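Unit 6 – Sorting Loose Items by Type

Work from one shared tray to separate trays. Assign each type a destination before the first piece is moved – changing it midway means a recount. 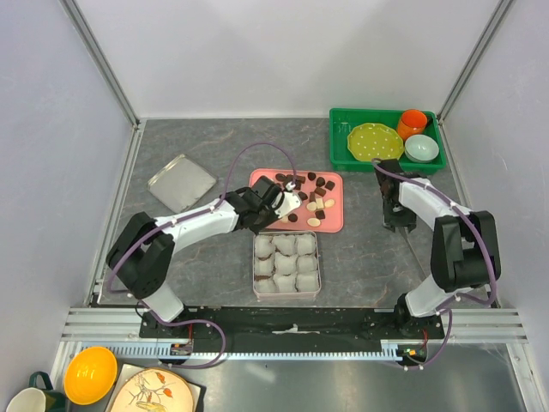 Fig. 2. Dark brown chocolate pieces and pale oval candies in the pink tray; square metal tray empty.

Clear the less common type first. Record any broken piece separately. Read Nnaji, section 3, before the lab.

Related handouts
Unit 5 – Tray Layout
Unit 7 – Packing Crates
Lab sheet (Rivera)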